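Sohn (19, Autist) malt viel - wie komme ich an eine erste Ausstellung?

Marietjie Xaba
Hallo zusammen, mein Sohn malt seit Jahren, meistens Acryl, große Formate. Jetzt hat das Café Tedesco hier in Wimville angefragt, ob er im September die Wände haben möchte. Er will unbedingt. Ich habe keine Ahnung von sowas. Fragen: Muss man die Bilder versichern? Was nimmt man als Preis? Und muss er bei der Eröffnung dabei sein, er mag keine vollen Räume. Café will 40 Prozent vom Verkauf, ist das normal?? Danke schon mal, bin etwas überfordert.

Pravesh Makhubela
40 ist für ein Café viel. Galerie ok, aber die machen dann auch Werbung, Einladungen usw. Würde verhandeln. Oder feste kleine Miete, dafür keine Provision.

Naledi Mofokeng
Schreibe schnell vom Handy, sorry für Tippfehler. Meine Tochter hat das Downsyndrom und hat schon dreimal ausgestellt, zuletzt im Wallmont. Also der Reihe nach.

Versicherung: erst den Wirt fragen, was bei ihm drin ist. Bei uns war über die Hausversicherung gar nichts gedeckt. Haben dann selbst was abgeschlossen, 114 Euro für die ganze Zeit. Liste mit allen Bildern machen, Titel, Maße, Wert, von beiden unterschreiben lassen. Auch reinschreiben wer haftet wenn beim Auf- und Abhängen was passiert, das vergisst man gern.

Preise: nicht zu billig! Wir hatten am Anfang alles für ein Taschengeld drin und haben uns hinterher geärgert. Beim letzten Mal kamen rund 1.020 Euro zusammen, vor Abzug Rahmen. Und wenn er an einem Bild hängt, dann "unverkäuflich" dran und fertig. Bitte ihn selbst entscheiden lassen, auch wenns das schönste ist.
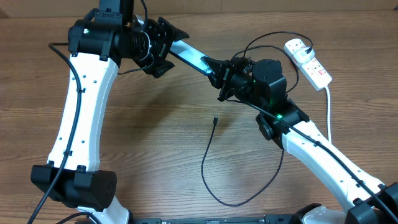 Eröffnung: muss er nicht. Wir sind eine Stunde vorher hin, nur Familie und zwei Freundinnen, danach ist sie mit meinem Mann heim und ich bin geblieben. Hat niemand komisch gefunden. Was auch gut ging - ein Heft auslegen, wo die Leute was reinschreiben können. Das liest sie heute noch.

Und falls dein Sohn Grundsicherung oder ähnliches bekommt: VORHER beim Amt nachfragen wegen der Einnahmen. Nicht hinterher. Wir hatten da monatelang Schriftverkher.

Marietjie Xaba
Danke Naledi, das hilft sehr. An das Amt hätte ich nie gedacht. Mit dem Wirt rede ich morgen wegen der Prozente.

Tumelo Pretorius
Noch kurz zum Aufhängen, Galerieschiene ist besser als Nägel, die Griltora verleiht welche. Und bei großen Formaten immer zwei Haken pro Bild, sonst hängt nach drei Tagen alles schief.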